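Nolleck Living Room Grasp Trials: Data Card

Version 1.2, October 18, 2019

What is in the set

Nolleck is a collection of recordings from a two-armed robot handling soft household objects in furnished rooms. We recorded it at the Calbridge site to compare two hand controllers on the same arms, and to find out how much a wrist camera adds when the head camera already covers the work area. There are 621 trials in the release. Of these, 203 have a full set of hand labels and the rest have outcome labels only.

The two controllers are called Ado and Petrauskas in the file names. Ado closes the fingers at a fixed speed and stops on motor current. Petrauskas closes in short steps and checks the wrist image between steps. Both send the same kind of finger targets, so the logs can be read with one loader.

The set does not contain audio, and no people were recorded.

Rooms and objects

Trials took place in a lounge, a bedroom and a kitchen. The lounge makes up the largest share. Most lounge tasks involve throw pillows and loose cushions: pick one up from the floor, place it on a seat, move it from one end of the sofa to the other, turn it so a given side faces out. A few tasks ask the robot to set a pillow against an armrest at a given angle. Kitchen tasks use folded towels and empty cloth bags. Bedroom tasks use blankets and small pillows.

Furniture was left where it was between trials in a session. Object start positions were changed every trial from a printed list, which is in the docs folder.

Cameras

Each trial has a head stream and a stream from each wrist. The head camera points down steeply, which gives a good view of seats and floor but very little of the far wall. The wrist cameras sit close to the hand, and part of every wrist image is taken up by the hand itself. Masks for the fixed hand parts are supplied for both wrists.
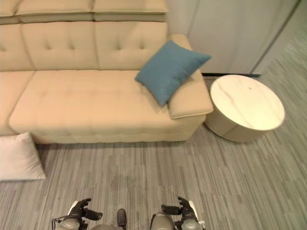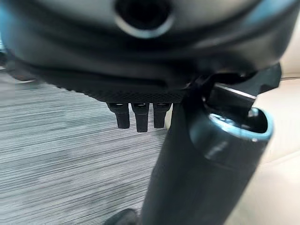 All streams are saved at 15 frames per second. Head and wrist frames are matched by the nearest timestamp. If the gap between matched frames is larger than 40 milliseconds, the row is marked in the sync column and should be skipped for any work that depends on depth from two views.

Exposure is locked at the start of each session. We tried automatic exposure first and dropped it, as the wrist streams changed brightness every time the hand passed near a pale surface. Those early recordings are not part of the release.

Files

Each trial is one folder. Inside it:

head.mp4, the head stream
wrist_left.mp4 and wrist_right.mp4, the wrist streams
joints.csv, arm and finger positions with timestamps
commands.csv, targets sent by the controller
meta.json, room, task, object, controller and outcome
labels.json, hand labels, only in the fully labeled trials

Folder names start with the controller name, then the room, then the trial number. Trial numbers have gaps where a recording was removed. Please do not renumber them, because the split files refer to the original numbers.

Labels

Outcome is one of four values: done, dropped, missed, stopped. "Missed" means the fingers closed without holding the object. "Stopped" means the operator ended the trial. A trial where the object was dropped and then picked up again is still "dropped".

The full labels add the time of first contact, the time the object leaves its support, the time of release, and which hand did the work. First contact was marked from the wrist stream where the contact point could be seen, and from the head stream otherwise. The source field says which one was used. Contact times from the head stream tend to be late, especially when the arm hides the fingers, so check this field before comparing the controllers on closing time.

Splits

The train and test splits are made by session, so no session appears in both. The test split keeps the same mix of rooms as the whole set. There is no separate validation split. If you need one, take whole sessions out of train. Picking single trials will put nearly identical rooms on both sides.

Known problems

Pale cushions on pale upholstery are hard to segment from the head stream. The masks we supply for these trials were drawn by hand and are loose at the corners.

The right wrist mount was replaced partway through the lounge sessions. Calibration files exist for both mounts, and meta.json gives the correct one. Using the wrong file shifts the projected fingertips enough to be noticeable.

Joint logs in a few kitchen trials begin after the video does. The missing rows have been left out and are not filled in.

Patterned flooring caused false motion in one of the optical flow methods we tried. We did not correct for this. The flow files are not included, but the script is in tools if you want to make your own.

Petrauskas was tuned on cushions before recording began and Ado was not tuned on any object in the set. Results on the lounge tasks should be read with this in mind. We plan to add lounge trials with a retuned Ado in November, under a new version number.

Use

The data may be used for research and teaching. Please give the version number when you report results, and say whether the sync-marked rows were kept or dropped. Changes between versions are listed in CHANGES.txt. Version 1.1 had the left and right wrist streams swapped in part of the bedroom folder, and results from that folder should be run again.

Errors in labels can be reported through the issue tracker. Include the folder name and the timestamp from joints.csv, as frame numbers differ between video players.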